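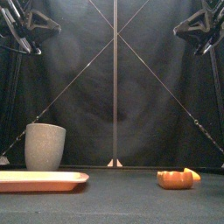 Why Do We See Colors in the Dark So Badly?

At the back of each eye is a thin layer called the retina. It is packed with tiny cells that catch light. There are 2 main kinds, and they are named for their shapes: rods and cones.

Cones see color. They need plenty of light to work, so they do most of their job in the daytime or when a lamp is on. Rods work in very dim light, but they can't tell one color from another. When you wake up at night, your rods are doing nearly all the seeing. A red sock and a green sock may both look gray.

Rods also take time to get ready. If you walk from a bright kitchen into a dark yard, you see very little at first. After 5 minutes you will see more. It can take half an hour for your eyes to adjust fully.

Try it at home

Ask a grown-up to help. Put a few crayons on your bed and mix them up. Turn off the light, wait 5 minutes, and sort them by color. Write down your guesses, then turn the light back on and check.

Words to know

Retina: the layer at the back of the eye that catches light.
Pupil: the black opening that lets light in. It gets wider in the dark.

Written by Efthymia Tsolakis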